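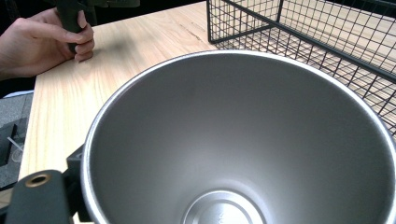 Mixing Bowls in a Shared Teaching Kitchen: Storage, Handling and Cleaning

Final report, Household and Food Studies project module
Submitted in June

1. Background

The teaching kitchen at Wammont is used by the baking course in the morning and by the evening cookery classes. Both groups share the same cupboards. At the start of our project the large stainless steel bowls were kept in one stack in the low cupboard next to the sinks. To get the biggest bowl, a person had to kneel down, lift out everything above it and then put the rest back. Most people did not put the rest back, so bowls ended up on the counters and on top of the refrigerator.

Our task was to find a better way to store the bowls and to write a short set of rules for using and washing them. We did not have money for new bowls. We had a budget of 240 dollars for shelving and small parts, and we had to stay inside it.

2. The bowls

The kitchen owns 14 steel mixing bowls. They were bought at different times and do not all nest well. The older ones came from a supplier called Millet and have shallow, rounded sides. The newer ones are from Bunard and are deeper, with straighter sides. When a deep bowl is put inside a shallow one it sits too high and leans. When two deep bowls of nearly the same size are pushed together they jam, and it can take two people to get them apart.

The large bowls are the hardest to store. A deep bowl with steep walls and a narrow floor takes up a lot of height for the space it stands on. The rolled rim is easy to grip, but it also means the bowls cannot sit flat against each other on their sides.

3. Method

For the first part we kept a sheet on the cupboard door. Anyone who took a bowl wrote down the size (small, medium or large) and what it was for. We collected 167 entries. Some entries had no purpose written down, and we left those in the total but did not use them for the section on tasks.

For the second part we tried three storage layouts, each for one teaching block. Layout A was the old stack, sorted by size. Layout B was two stacks on a shelf at waist height, with the Millet and Bunard bowls apart. Layout C was a wall rail with the bowls hanging from hooks.

4. Results

The medium bowls were used most, mainly for batter and salad. The large bowls were used for bread dough and for washing greens. Small bowls were often taken as a place to put peelings, although the kitchen has tubs for that.

Layout A did not help much. Sorting the stack made it look better for a day or two, but the person at the front of the cupboard still had to unload it.

Layout B worked best. Bowls came out and went back without kneeling, and keeping the two makes apart stopped the leaning. We put a folded dish towel between the two deepest bowls and they no longer jammed.

Layout C was dropped early. Most of our bowls have no hanging ring, and the clips we bought from Stillau slipped on the rolled rims. The clips cost us 17 dollars and we could not return them.

5. Cleaning

Wash with warm water, dish soap and a soft cloth. Do not use steel wool. A brushed finish shows round scratches, and food dries into them. Check the floor of the bowl and any raised edge around the base, where dough collects. Dry the bowl before stacking it. Bowls stacked wet were harder to separate, and the ones underneath had water spots the next morning.

6. What we would do differently

The sign-out sheet should have had a column for the time of day. We think the morning group uses more large bowls, but our entries cannot show it. We should also have measured the bowls before buying anything. The first shelf we cut was too narrow for the widest rim and had to be used for baking trays.

We did not ask the evening classes what they wanted until the second block. They asked for labels on the shelf edge, and those are now up.

7. Recommendation

Keep Layout B. Large bowls go on the left, medium and small on the right, with the two makes in separate stacks. If bowls are replaced later, buy all of them from one range so that they nest.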